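Home Textiles and Interiors
Week 9: Caring for Wooden Furniture
Instructor: Levente Juhász

Before we start, a word on last week's quiz. The answer to "What removes candle wax from linen?" was not "a new tablecloth," although I gave half a point for realism.

1. What a finish does

Bare wood drinks. It takes in water, wine, olive oil and the ink from your tax forms, and it gives none of them back. A finish slows this down. The three you will meet most often are oil, wax and varnish. Oil soaks in and looks lovely and needs doing again every year, which people agree to in the store and forget by the parking lot. Wax sits on top and marks if you look at it sternly. Varnish is the dull, sensible cousin. Most kitchen tables should marry it.

To find out which one you have, put a drop of water somewhere hidden and wait ten minutes. If it beads, the surface is sealed. If it leaves a dark spot, you now have an unsealed table with a dark spot on it, so do take "hidden" seriously.

2. Covers, mats and runners

A full cloth protects everything and also hides the thing you paid for. A mat covers only the place where the damage happens. It should lie flat, and it should be lifted now and then. Rubber backing left on varnish through a warm summer can bond with it, and no product I know of will talk them apart. Sunlight is the other problem: the wood around a mat changes color and the wood under it does not. Shift it every few weeks unless you want a permanent souvenir. 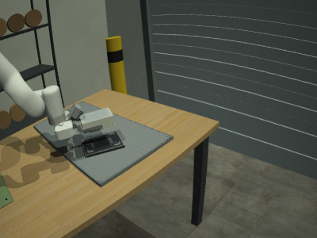 Fig. 9.1. Gray mat set at an angle on a light wooden table.

Felt is kinder than rubber but holds crumbs like a grudge. Cork is cheap and good with heat. Lace protects the table from nothing except compliments.

3. Going along the grain

Wipe, sand and polish in the direction the grain runs. Scratches that follow it tend to disappear, and scratches across it will greet every guest you ever have. Use a soft cloth, barely damp, then a dry one. Paper towels are tree revenge.

White rings are moisture caught in the finish and can often be coaxed out with patience. Black rings have reached the wood itself. For those, see section 5, or buy a fruit bowl.

For next time

Read pages 45 to 78 in the course packet. Bring one stained piece of scrap wood and be ready to confess how it got that way. Room 406, same hour. The door sticks, so push.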